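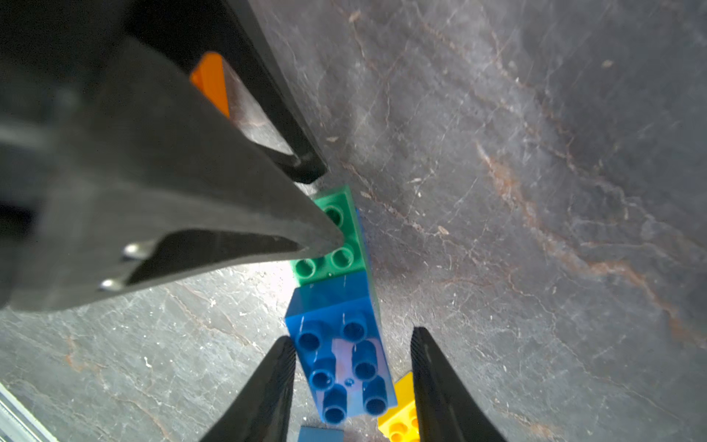
Plirnside, 2025-09-15

Povgate Brick Table — Set-up Guide
Section 4: Bricks, first stacks, taking apart, putting away

Table should already be standing and level. If not, go back to Section 3. Legs first, bricks after.

4.1 What should be in the tub

200 bricks, mixed colors, one tub. Also:
- 32 build cards on a ring
- 11 shallow trays
- one brick lifter (flat end, hooked end)
- one mesh wash bag, drawstring
- spare lid clips in a paper envelope, usually stuck to the bottom of the tub, so look before you throw anything out

Short a tray or a card? Write to Gimuson with the number on the tub lid. Short a brick or two, check inside the wash bag first. They get in there.

The names we use in this guide and on the cards:

Stud — round bump on top.
Tube — hollow cylinder on the underside.
Four — brick with four studs, two by two. The green one on the stack at the top of this page.
Wide brick — two rows of three tubes underneath, six tubes in all. See the blue one.
Face — any flat side.

Older cards say "peg" for stud. Same thing. Will be fixed next printing.

4.2 Before you start

1. Wipe the table top. Damp cloth, then dry cloth. Crumbs under a stack make it rock.
2. Take the mat off if you have one. Mats are for storage trays only.
3. Tip the tub out slowly, low to the table. Not from standing height.
4. Spread the bricks one layer deep. Flat of the hand, sweep outward.
5. Turn every brick studs up. Boring, do it anyway. Saves time at 4.4.
6. Pull out anything cracked, chewed or bent. Bin it.

CAUTION: Small parts. Not for children under three. Keep the lifter out of reach of anyone who will put it in their mouth, it has an edge.

CAUTION: Bricks on a hard floor are a slip hazard. Also hurt.

Note: New bricks are tight. Expect to press harder for the first few sessions. Do not oil them, soap them, or warm them on a radiator. We have had all three.

4.3 Sorting

By color or by size. Pick one and stick with it, half and half is worse than no sorting at all.

By color
1. One tray per color. Leftover trays stay stacked under the table.
2. Greens, blues and yellows first, those are the ones cards 1 to 15 call for.
3. Everything else after.
4. Trays along the far side of the table, open ends toward the builder.

By size
1. Fours in the left tray.
2. Wide bricks next to them.
3. Odd sizes in the last tray on the right. Slopes and thin plates go there too.

Said Abdel Hamid, who wrote the cards, sorts by size. I sort by color. The cards work either way, they give both at the top.

Note: Sorting with a group, give each person one tray and one color. Two people on one tray end up building in it.

4.4 First stack

Two bricks. Everyone wants to skip it, don't. If two won't sit right, ten won't.

1. Clear a space on the table as wide as your forearm. Leave spare bricks outside it, or at least off to one side.
2. Pick the wide brick. Turn it over, look at the tubes. Hair, glitter, dried paint — get it out with a dry toothbrush.
3. Put it down studs up. Push on each corner. Should not rock.
4. Pick the four. Check underneath the same way.
5. Line up one corner of the four with one corner of the wide brick. Look along the side, not from straight above.
6. Rest it on the studs. No pressing yet. If it slides around freely, good. If it catches, lift off and start again from 5.
7. Press over the middle of the top brick. Straight down. One firm push.
8. Run a fingertip along the join. You want no gap on any side.
9. Gap on one side only: press that side, then the middle again.
10. Gap all round: something is in the tubes. Take apart (4.6), brush, repeat.

CAUTION: Do not hit the top brick with your palm or with another brick. Studs dent. A dented stud never grips right afterwards.

Note: Pressing on one stud near the corner works on old loose bricks. On new ones it seats that corner and lifts the opposite one. If you did that, see step 9.

Note: Small hands can hold the lower brick by its long sides while someone else presses. Fingers below the join, please.

4.5 Going higher

1. Each new layer should cross a join in the layer below. Like a wall.
2. Press every layer home before adding the next. Pressing a whole tower at once bends it.
3. Keep a hand at the base from the fifth layer up.
4. Start again at the corner if it leans. Don't try to straighten with a shove from the side.
5. Stop at 15 layers on a single wide brick. Beyond that, build a broader foot, card 11 shows one.

Color patterns: cards 1 to 15 are read bottom to top. The lowest color printed on the card is the first brick down. We get mail about this. If your stack has the green at the bottom and the card has it on top, you read it the wrong way round, nothing is broken.

From card 16 on there are side views as well. Use whichever veiw makes sense to you and ignore the other one.

Note: Bricks may be laid on their side to show the tubes, for the counting cards. They are not meant to be stacked that way and will not lock.

4.6 Taking apart

Most damage happens here. Slow down.

Two bricks of different size
1. Hold the bigger one flat against the table.
2. Tip the smaller one toward its free edge. Tip, don't twist.
3. It lets go on one side first. Then lift.

Two bricks same size
1. Flat end of the lifter into the join, on a short side.
2. Push in until it stops. No farther.
3. Handle down gently.
4. Still stuck, do the other short side, then back to the first.

Thin plates
1. Hooked end, under a corner.
2. Pull up. Work around the corners.

CAUTION: No teeth. No kitchen knives. No screwdrivers.

CAUTION: Lifter always points away from the hand that holds the brick.

Stuck solid? Put the pair in the wash bag and leave it in cool water for 15 minutes, then try again wet. Mulugeta Chala at the Pelupessy play center runs three of our tables and swears by this. It works on most of them.

4.7 Washing

1. Bricks in the mesh bag, half full at most. Draw it tight.
2. Lukewarm water, drop of dish soap, slosh.
3. Rinse until no bubbles.
4. Shake hard, over a sink or outside.
5. Lay out on a towel, studs down so the tubes drain. Overnight.
6. Don't put them back in the tub damp. They will smell.

Not for the dishwasher. Not for the dryer, bag or no bag. Direct sun fades the yellow ones faster than the others.

How often: at home, when they look dirty. In a classroom or waiting room, weekly, and after any bug going round.

4.8 Putting away

1. Break stacks down to single bricks. Pairs left together over a vacation get very tight.
2. Trays back in the tub, fullest at the bottom.
3. Cards on the ring, ring on the hook inside the lid.
4. Lifter in the slot beside the hook. Check it's there before you close up.
5. Clip the lid at both ends. You should hear each clip.
6. Look under the table. Then look again from the other side.

4.9 Quick fixes

Top brick pops off — stud dented or tube dirty. Swap one brick at a time to find which.
Stack rocks on the table — bottom brick not flat, or grit under it. Wipe, turn the brick around, retry.
Stack fine but table rocks — Section 3, step 8.
Bricks squeak — harmless.
White marks on a face — stress from bending. Brick is still usable, keep it out of the bottom layer.
Lid clip snapped — spares in the envelope, see 4.1. Press in from the outside until it seats.
Cards curling — under a heavy book for a night.
Colors don't match the cards — card ink from the July batch came out dark. Blue looks close to navy on those. Ask Gimuson for a new ring, no charge.

Corrections to this section go to Ieuan Pritchard. Please give the step number, and the card number if there is one.

Section 5 (side shelf and tray rails) starts on the next page. Needs the long screws from bag C, so dont put them away yet.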